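Unit 6. Fault Analysis in Cable Handling
Course tutor: Deolinda Azevedo, Brestmont

6.1 The reported fault

The case for this unit concerns a handling cell at Tremstead that was required to pick up coiled power cables and place them in trays. During a run of 455 picks, the cell recorded 32 faults. The operator's log listed all of them as "grip lost." Students should treat that entry with caution, as it names the result and says nothing of the cause.

A coil does not behave as a rigid part. Its loops shift when one strand is lifted, and a loose connector may swing well after the arm has stopped. The finger opening must therefore be chosen for the bundle as it hangs, with the free end included.

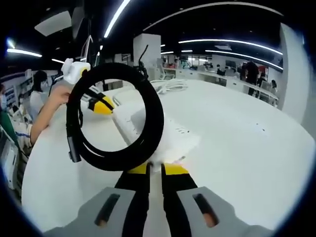

On review, Simão Lobo divided the faults into two groups. In the larger group the fingers had closed on a single strand, and the rest of the coil slid away under its own weight. In the smaller group the grip was sound, but the connector end caught on a nearby object during the lift. The force limit was not reached until the cable was already under tension – a delay that the controller did not report.

6.2 Safety finding

The second group was classed as a safety matter. A cable under tension can whip when released, and at that time staff were permitted to clear a fault by hand with the arm still powered. Mafalda Neves withdrew this permission in August. The current rule is as follows:

Stop the arm and remove power before reaching into the work area.
Release tension at the connector end first.
Record the position of the fingers before opening them.

6.3 Preparation for the seminar

Read the fault log, entries 1 to 32. Select two entries, one from each group, and state what further data would be needed to confirm the cause. Written answers go to Horácio Antunes before the seminar begins.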